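About Lustik

Lustik makes hand-held grippers and runs a recording service for companies that train household robots. We started with one pair of grippers and a borrowed workbench. We now have 30 pairs out on hire and a small workshop where we build and repair them.

Our main product is the Runus kit. It comes as a left and a right gripper, a charger and a carry case. The operator works both grippers by hand, and the camera on each one records the job from close up. We work in ordinary homes, with the things people keep in them. 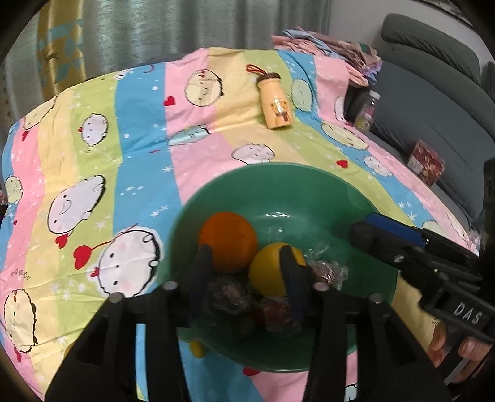 Two-handed work with fruit and wrapped items in a green basin.

If you would like us to do the recording, ask for the Bumita service. You send a task list and we find the homes and the operators. Last year we recorded in 147 homes, and 194 tasks are now on our standard list. Most are short jobs such as sorting, packing, folding and clearing up.

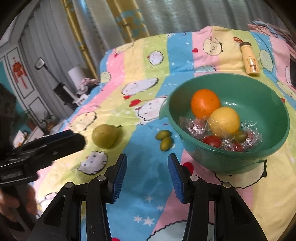

Small round things take the most practice. New operators spend 2 days on fruit and kitchen items before they go out on a paid job, and we check their first recordings before any are sent to a customer.

Kits can be hired by the month or bought outright. Repairs are done at our McPhee workshop, which closes for stocktaking in December. Spare finger pads can be ordered all year.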